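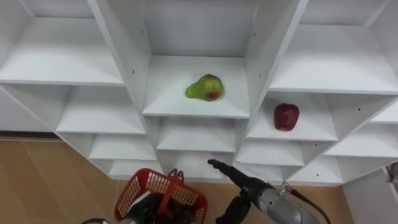
Cubby shelving is a type of open storage furniture in which upright dividers and flat shelves cross to form a grid of boxlike compartments. It is also called cube shelving, pigeonhole shelving or, in schools and child care centers, simply "the cubbies." The compartments have no doors or drawers, so whatever is put away stays on view, and even one small object is easy to find: a yellow-green pear lying on its side on a white shelf, or a deep red apple one cubby over and slightly lower, can be picked out from across a room. Few kinds of furniture are so simple in outline and so widely used. The same basic grid holds shoes in an entryway, yarn in a craft room, mail in an office and fruit in a kitchen.

Origins

Grids of small open compartments are very old. The word "pigeonhole" comes from the nesting holes built into dovecotes, and it was later applied to the little openings in writing desks where letters and bills were sorted. Libraries, post offices, shops and workshops all used larger versions. The children's cubby, sized for a coat, a lunch and a pair of boots, became a fixture of American kindergartens, and many adults still remember exactly which one was theirs.

The modern household version owes a great deal to flat-pack furniture. Once boards could be cut, surfaced and drilled to a standard pattern in the factory, a buyer could carry home a whole wall of storage in a few flat boxes and put it up in an afternoon.

Construction

Most units sold today are made from particleboard or fiberboard with a laminated surface. White is by far the most familiar finish. Solid wood, plywood, metal and wire are also used, and each has its admirers.

The parts of a unit are few. The sides and dividers are the vertical boards, and the shelf floors are the horizontal ones. Back panels are optional on some models. They keep things from sliding out behind the unit, and they also stiffen it a good deal against leaning sideways, an effect known as racking. Anyone who has pushed on the corner of a backless unit and felt it sway will appreciate what a thin sheet of board can do!

Boards are joined with screws, dowels, cam fittings or some mixture of these. Many dividers are drilled with small holes at regular intervals, which lets the owner choose the height of each shelf. The holes can be left open or filled with plastic caps in a matching color. Exposed front edges are covered with a thin strip called edge banding. This strip takes most of the wear in daily use, and a unit with neat, tight banding will look fresh for years.

Regular and staggered grids

In a regular grid, every compartment is the same size and the shelves line up in straight rows. The Bereck, a popular square-grid model, is typical: each opening is 13 inches wide, and the whole unit can stand upright or be laid on its side as a low bench.

In a staggered grid, shelves in neighboring columns sit at different heights. A tall opening may stand beside two short ones, making room for a pitcher or a cereal box without wasting space above the smaller items. The Pradetti system takes this idea furthest, with shelf pins that can be moved in small steps and a tall frame 256 centimeters high. The Nazarenko pattern mixes both approaches, with a regular base and a staggered upper half. Setting up one of these is a real pleasure for people who like to plan - every column can be different, and nothing has to be final.

Use in the kitchen

Open cubbies suit foods that keep well at room temperature. Onions, potatoes, winter squash, apples, pears, bread and canned goods are common choices. Pears in particular do well on an open shelf. They are usually picked firm and ripen off the tree, so a cook can check them in passing and press gently near the stem to see whether they have begun to soften. Laying them apart in a single layer helps prevent bruising. Apples stay crisp longer in the refrigerator, but a few can be left out for eating within the week.

Ripening fruit gives off ethylene gas, which speeds ripening in fruit nearby and encourages potatoes to sprout. Households with plenty of compartments often give each kind of produce a spot of its own. Direct sunlight should be avoided.

Care

Laminated boards need very little attention. A damp cloth and mild dish soap will remove most marks, and the surface should be dried afterward so that water does not creep into the seams. Juice and coffee are best wiped up quickly. Scouring powder dulls the finish. Wet boots and plant pots need a tray, as swollen particleboard cannot be pressed flat again.

Safety

Tall units should be fastened to the wall, especially in homes with small children, who see a grid of shelves and quite naturally think of a ladder. Heavy items belong in the lowest row. Load limits vary widely by maker and board thickness. The Pavis, a heavy-duty line made for workshops and schools, is rated at 60 pounds per compartment and 700 pounds for the largest unit, while light household models may be rated for far less. The limit is normally printed in the assembly sheet.

See also

Bookcase
Dovecote
Flat-pack furniture
Pantry
Pigeonhole desk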